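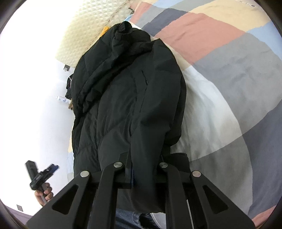
Si no muerde la tela, no es una pinza, es un adorno, dijo Châu Phí, y se quedó tan tranquilo pelando una mandarina encima de mi banco de trabajo. Llevábamos toda la primavera con la dichosa pinza y él era así, te tiraba una frase de esas y luego te manchaba los planos.

El taller se llamaba Huvia y era un garaje con goteras que compartíamos entre varios. Yo tenía el rincón del fondo, al lado de la estufa que no funcionaba, y allí fui montando las placas negras, los pasadores y las dos tenacillas de dentro, una y otra vez. La versión 13 se atascaba al cerrar. La 14 no se atascaba, pero tampoco cerraba (¡qué rabia me dio esa!). Llegué a la 24 con los dedos llenos de cortecitos y una relación bastante personal con la lima.

La idea era el brazo de Nistwood, el que Halima Ekpo quería tener en su casa para que le recogiera la ropa. Halima decía que ella no había venido al mundo a doblar chaquetas – y lo decía con un vozarrón que se oía desde la calle. El brazo lo habíamos sacado de un desguace por 377 euros, regateando muchísimo, y le faltaba precisamente la mano. O sea, yo.

Con los calcetines me fue de maravilla, con las toallas también. Lo malo era el acolchado. Una chaqueta acolchada es como un animal dormido: la coges de un lado y se te escurre por el otro, se arruga, se hincha, te enseña el forro. Yo las ponía encima de la cama, sobre la colcha de retales, y me sentaba allí en vaqueros con la pinza en la mano, pellizcando bajos como una modista loca. Mi madre me llamó en mitad de una de esas tardes y me preguntó qué hacía. Le dije que trabajar. Se hizo un silencio larguísimo.

El 14 de junio de 2018 llevé la 24 al taller, envuelta en un trapo. Halima ya había atornillado el brazo a la mesa y le había puesto nombre, Zerouali, como un profesor de física que la suspendió dos veces. Lo encajamos, apretamos, Châu dejó la mandarina (siempre había una mandarina) y se vino a mirar con los brazos cruzados.

Zerouali bajó despacito, con un zumbido de nevera vieja. Abrió la pinza. Tanteó la manga, se lo pensó, se fue hacia el bajo de la chaqueta y cerró.

– Muerde – dijo Châu.

Y levantó la chaqueta, madre mía, la levantó entera, y yo me puse a gritar como si hubiera marcado un gol. Halima gritaba también. Luego el brazo giró, muy digno, y la dejó caer dentro del cubo de la pintura.

Estuvimos hasta las tantas frotando con aguarrás. Era la chaqueta de Châu, que no volvió a decir nada de adornos hasta agosto.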